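From: Itziar Benítez
To: Sarside sewing and mending list
Date: Jan 5, 2025
Subject: Re: Sweatshirt knit growing at the hems

Gunn wrote:
> I've had another go at shortening the jogging bottoms and the hem has come out
> wavy again. It's a cotton sweatshirt knit, fairly soft, and it measured the right
> length when I cut it. By the time I'd sewn it the bottom edge was wider than the
> leg. I used the zigzag and a ballpoint needle, as people here said in June.
> Is it the machine, or is it something I'm doing when I cut? I cut on the bed
> because the table is too small, with the rest of the cloth hanging off the side.
> Also, do you all wash this stuff first? The shop said there was no need.

Hello Gunn,

I would look at the cutting first. A knit that hangs off the side of anything is being pulled by its own weight the whole time you are cutting it. It looks flat, you cut it to the right length, and then it springs back or goes crooked once it is free. A bed makes this worse as the mattress gives and the cloth sinks where you lean.

If you can't get a bigger table, put a chair at the end of the one you have and pile the spare cloth on the seat so that nothing drops. I did that for years. The floor also works if your knees are up to it.

I now cut on a hard, smooth top. The cloth moves easily on it, which is good for laying out and bad for cutting, so I put weights all round the pattern and leave the pins in the tin. Pins lift a thick knit and you get a bump at every one. Tins of beans will do for weights. 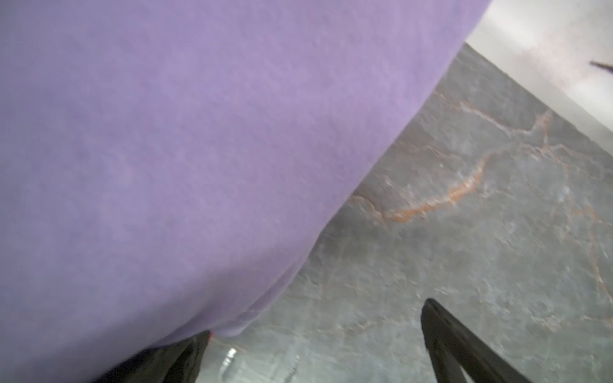

The other thing about a smooth top is that you can let the cloth relax on it. Lay it out loosely, pat it down from the middle with flat hands and don't pull at the corners. Then leave it alone. I go and do something else for a couple of hours, or leave it overnight if it has come off a tight roll. If there is a fold down the middle from the shop, open it out and refold it somewhere else, or cut single layer. The shop fold is often not on the grain and sometimes it never comes out.

To find the grain on a plain knit, look for the ribs on the right side, the little columns of V shapes. Follow one of them with your finger and lay your ruler along it. The selvedge can't be trusted as it tends to curl. On anything fuzzy it is easier to see if you have a lamp coming in low from the side.

Washing: yes, always, whatever the shop says. I wash at the temperature the finished thing will be washed at and dry it the way it will be dried. The last piece I did was 76 cm long when I bought it and came out 2 cm shorter. That is enough to spoil a pair of child's trousers. Dry it flat or over two rails, never over one, or you get a stretched line across it.

Now the hem itself. A plain zigzag is fine but two things make it wavy. One is the presser foot pressing too hard. If your machine has a dial or a screw for that, turn it down until the cloth feeds through without a ridge building up in front of the foot. The other is holding the cloth at the back and helping it along. Most of us do it without noticing. Keep your hands in front of the needle and only steer.

Lengthen the stitch too. Try it on a scrap from the same piece, cut in the same direction, and fold it as you will fold the hem, because two layers behave differently from one. If the scrap waves, put a strip of tissue paper underneath and tear it away afterwards.

For the ones you have already done, don't unpick yet. Hold the iron just over the hem with plenty of steam, push the edge together with your fingers (mind them) and leave it to go cold before you lift it. I have rescued quite a few that way. If it is still wavy after two goes then unpick it, steam the raw edge back into shape and start again.

Somebody asked off list which needles I use. Vuvitley ballpoints, the medium size. I used Drineo ones before and got on with them as well, so I wouldn't throw any out. Change the needle when you start something new. A blunt one will push the knit down into the plate and you'll blame the tension.

Could you tell us which machine it is, and whether the foot pressure can be changed? Some of the older ones have a push-down button on top that people take for part of the casing.

Also, I still have the pattern weights that were left at the hall in June. They are in a blue bag and I'll bring them to the next meeting.

Itziar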